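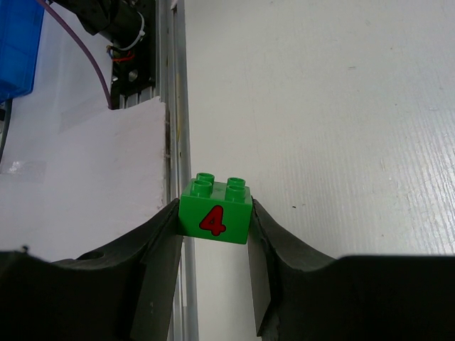
Papers > Early Number > Prandlow Block Study > Section 4

Contents Methods Results Notes References

Search this paper Go

4. What the printed numeral does

Blocks with a numeral on the front are sold on a simple promise: a child who handles the 4 often enough will come to know what four is. We doubt it. The claim rests mostly on parents' reports, and parents are asked after they have paid for the set. The Bondness survey, which is still quoted in the catalogues, did not compare numbered blocks with plain ones at all.

Our own sessions at Prandlow began in September and used both. In 29 of the 108 sessions a child named the numeral aloud without being asked. That sounds promising until one looks at what came next. Most of these children went on to use the block as they would any other, for height or for colour. A red 4 on a green block is easy to spot, and it may be that spotting is all we recorded.

There is a second difficulty. Where a block marked 4 also has four studs on top, the numeral and the quantity are both in the child's hand, and a correct answer tells us little about which one was read. Ibarra's earlier coding scheme scored such answers as counting. We think this was generous. Natalia Ibarra has since agreed (personal note) that the two should be scored apart, and we have done so below. 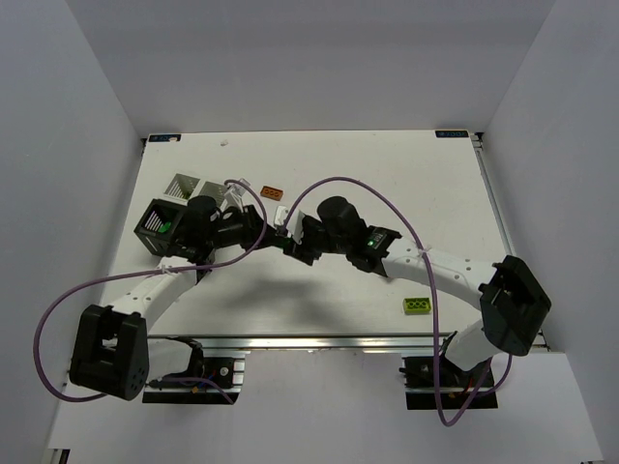

Does a child who can read the 4 on a block know how many four is?

Reading the numeral shows only that the child knows its name. To learn more, one has to ask for four of something else, with no numeral in sight.

We did ask, and the results were weak. Scores on the "give me four" task hardly moved between the first visit and the last, in the Sala group or in the plain-block group. With around 30 children we could easily have missed a small gain, but the makers do not promise a small gain.

4.1 Putting away

Sorting into a container is often offered as the better test - the child must decide where the block belongs, so the thinking is said to be out in the open. We are not convinced by this either. A container brings its own pull, and an open or see-through one may be more fun to fill than to sort into.

Figure 1. Small silver box with mesh sides, on a black open-sided holder. White board.
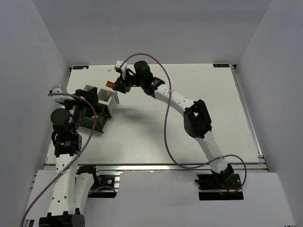
The Musix sorting sheets make matters worse by giving a mark for every block put away, whichever block it was. A child who tips in the lot scores full marks. We dropped that item after two visits and scored only the blocks that had been asked for by number, one at a time. This cut the totals sharply, and the gap between the groups went with them.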